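Sorting table: what to bring and where it goes

The Bidgate swap room opens for the new year on Tuesday, January 6, 2026, and the first job is the sorting table. We took in more small household goods over the holidays than the shelves can hold, so please read this before you come in with another bag.

The table is in its usual place at the back, in front of the folding screen. The blue cloth stays on it. Please don't pull it off to wrap breakables, as happened twice last fall. There is packing paper in the drawer under the window.

Put things down with space between them. When items are stacked, people lift the top one and leave the rest, and small pieces end up on the floor. If something is in a clear box, leave it in the box. If something is still sealed in its package, leave it sealed and place it toward the front, printed side up, so the label can be read without handling it.

Kitchen tools are welcome all month. Ladles, serving spoons and peelers go quickly. We can't take knives, anything with a cut cord, or plastic containers without their lids. Food is accepted on the first day of each month only, and it goes to the Mesent pantry the same afternoon.

The room now has shelf space for 800 items. Once the shelves are full, we stop taking donations until the next swap day. Each household may drop off two bags per visit. Larger loads can go to the Engebretsen building, where the side door is open in the mornings. Ring the bell and wait, since the hallway is long.

Anything left on the table at closing is moved to the gray bins. After two weeks the bins go to Fistau for resale, and the money comes back to us for lights and heat. Last year that paid for the new shelf brackets and 200 price tags, most of which we still have.

If you borrowed one of the folding crates in May, we would like it back. They are marked on the bottom with the room number, 3211. Leave it inside the door, there is no need to sign anything.

The next swap day will be posted on the board by the stairs. Doors open at nine and the table is cleared at four.

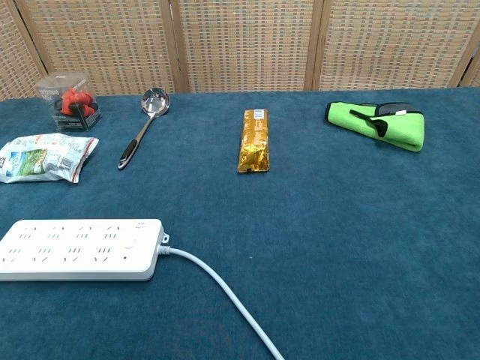
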